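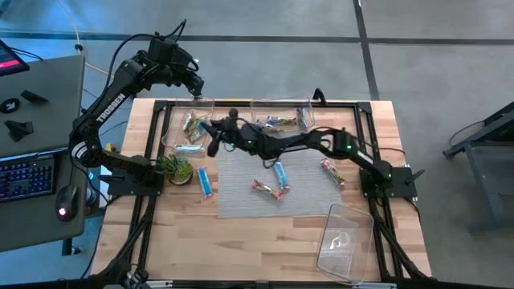 Does a snack bar need its own bin? I think it needs one more than the cereal does, because small things get lost first.

In my home the bars lived in their paper boxes for years. Every box was half empty and we bought new ones anyway. One evening in November I threw all the boxes away and put the bars into clear bins, sorted by kind. My sister said it was too much work for something you eat in two minutes. 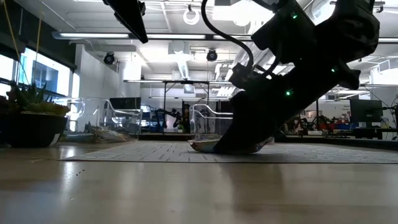
She has a point, but the work is small. I lay everything on a mat first, so I can see what I own before I decide where it goes. Clear plastic matters to me more than a nice label. I tried labels too, and after a month they were telling lies.

Some people prefer baskets, which look warmer on a shelf. I respect this.

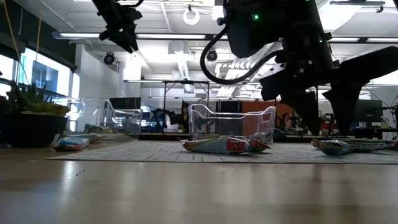

Still, a basket hides the last bar at the bottom, and the last bar is the one I am always looking for. I would also say, do not make too many kinds. Two bins are enough for my family. With five I would stop after a week and go back to the boxes.

Mihret Berhe

Reading time: 1 minute
© Pratent | Contact | Back to top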